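Skuka Community Help
Home Browse Ask Topics Log in

Lettuce going to seed before I get to eat any of it

Asked by backstep_gardener · 1232 views · 3 answers wanted, 2 received

Hi all! I've caught the veggie bug in a big way this year and I'm loving it, except for my lettuce. I've got two raised beds along the north fence (full sun from breakfast till late arvo) and every cos I plant shoots straight up into a tower and turns bitter. I water every morning and give them a seaweed feed when I remember. The rocket did the same thing but I don't mind that, the flowers are great in a sandwich. Is it the variety, the spot, or me? I'd love to be picking salad through summer if that's possible. I'm an hour inland, so January gets properly hot.

Share (3) · Comments (2)

Answer from Mizanur Cassim
Marked helpful

It's the spot, mostly, and you can fix it this weekend! Lettuce bolts when the days are long and the soil gets warm, and a raised bed on a north fence cooks. Get some 50 per cent shadecloth over hoops so the plants get morning sun and a rest from lunchtime on. Mulch thick with sugar cane or pea straw, right up close to the stems but not touching. I did both of these one January at our allotment on Marikar Street and went from losing the lot to giving bags away.

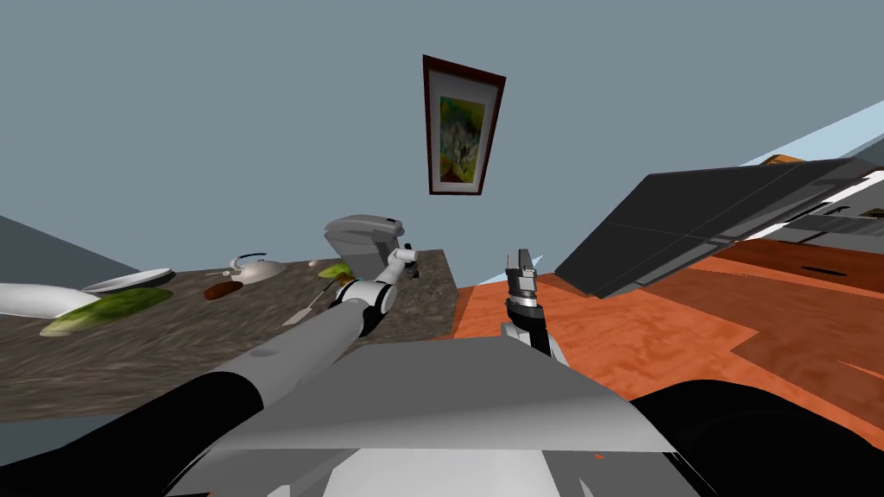
Variety matters too, and this is the fun part. Loose-leaf types and the slow-bolting cos put up with heat much better than the old supermarket icebergs. I've had a terrific run with one the Skallport nursery sells as Pretel, a green cos that holds for weeks after it's ready. Don't wait for a perfect tight heart in hot weather. Once a head is long and green with a bit of yellow showing in the leaves, like the one lying over the white dishes, I'd have it in the kitchen and be sowing the next lot. Sow a pinch every fortnight and you'll never be relying on a single batch.

One more trick: lettuce seed sulks in hot soil and often won't sprout at all. Put the punnet somewhere cool and shady until the seedlings are up. Mine go under the laundry trough. Sow shallow, barely covered, and keep them damp.

Comment: under the laundry trough, love it. Ordering shadecloth tonight!! - backstep_gardener

Answer from plot9

Water more. Twice a day when it's over 35. Also pick the outside leaves and leave the middle, they keep going for ages. 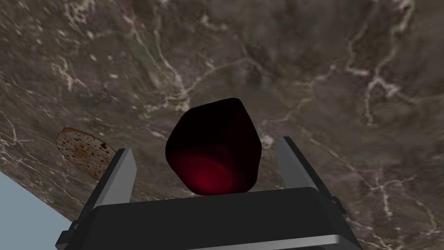
Bitter ones aren't a total loss by the way. Pull the whole plant early in the morning, before the sun's on it, and get it straight into a sink of cold water for half an hour. Then spin it and tip it out on a tea towel on the bench. If your benchtop is dark and full of white veins like this marble, go over the leaves again somewhere plainer, as a pale slug disappears on a pattern like that. Fridge overnight takes a bit of the bitterness out. Or braise it with peas and butter, so good.

Comment: agree on outside leaves but I'd go easy on the evening watering, brings the slugs in. One deep soak at 6 am does my whole bed. - Mizanur

Related: Can I grow coriander in a pot? · Snails in the strawberries · What to sow in July

Contact us | Community rules | © Skuka Community Help | Back to top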